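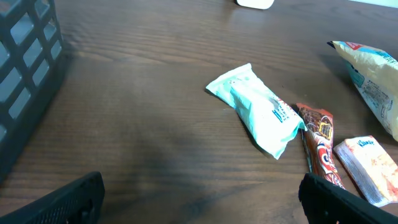
Vol. 3, p. 420

Conceição Hall

Conceição Hall is a live music venue and dance hall in the harbor district of Dinalport. It occupies a former rope works on the east quay and holds 300 people standing, or a little over half that when the benches are brought out. The hall is best known for its long Saturday-style dance nights (held on whatever evening the tide tables allow), its unusually warm sound, and the open stage that has given a start to a whole generation of local players.

Origins

The building was put up by the Sodel company as a place to twist and tar ship's rope, and its odd shape comes straight from that trade: it is very long, very narrow, and has a ceiling that slopes from the street side down to the water. Sodel moved its works inland and the building stood locked for years. Accordion player Rosário Quintela, who had been hosting kitchen concerts two streets away, rented the northern third of it and opened with a single night of harbor songs. The crowd spilled out onto the quay and danced there until the lamps went off!

Quintela named the hall for the neighborhood chapel, whose bell can still be heard during quiet numbers. Several live recordings made at the hall have the bell on them, and regulars argue happily over which one has it in the right key.

The room

The stage sits at the low end, under the slope, so that sound rolls up and out along the ceiling toward the street doors. Musicians love it. A singer can stand a full step back from the microphone and still reach the last row, and a double bass hardly needs help at all. Drummers have a tougher time, and most play with brushes or lay a blanket over the kit.

The dance floor covers 3,450 square feet and is laid over the old rope track. The iron guide rails were left in place beneath the boards, giving the middle of the floor a slight spring that dancers notice right away. Cleiton Vieira, a carpenter and guitarist, rebuilt the floor over one winter and later added the balcony, a lovely piece of work with curved railings and standing room for a few dozen. The best listening spot is generally held to be the balcony's left corner, and it fills up first.

The bar runs along the street wall. It closes during unamplified sets, a house rule dating from the opening season.

Programming

The calendar leans toward music for dancing: forró, quay waltzes, brass bands, and the fast two-step tunes known locally as flelds, from the nearby village of Flelden. The Flelden Night, held every May, is the high point of the year. Fiddlers come in from all over the valley, the tunes are passed around by ear, and the last set traditionally has more people on the stage than anyone would think it could carry.

Nadiia Kravchuk took over the bookings after Quintela's retirement and widened the program in wonderful ways. She brought in bandura players, choirs, and late electronic sets built from harbor recordings. Her "two strangers" series pairs musicians who have never met, gives them an afternoon to rehearse, and puts them on that same evening. The meeting of saz player Eylül Ateş and trombonist Cauã Peixoto was so well received that the two formed a lasting duo, and their album Low End was recorded on the hall's stage in April 2023.

The open stage

The open stage predates the regular concert program. Players sign a slate by the door and get two tunes each, with a third allowed if the room calls for it. There is no audition. Peixoto first played the hall this way as a teenager, as did most members of the house band. Listeners pay what they like.

Recordings

A small control room under the balcony was fitted out by Vieira with secondhand equipment. Besides Low End, releases made at the hall include Quintela's farewell concert, Harbor Songs Again, and the yearly Flelden Night collections, which are sold at the bar and are well worth seeking out.

Related articles
Dance halls of Dinalport
Fleld (dance tune)
Low End (album)
Rosário Quintela
Sodel rope works

We use cookies to remember your reading preferences. Accept | Manage settings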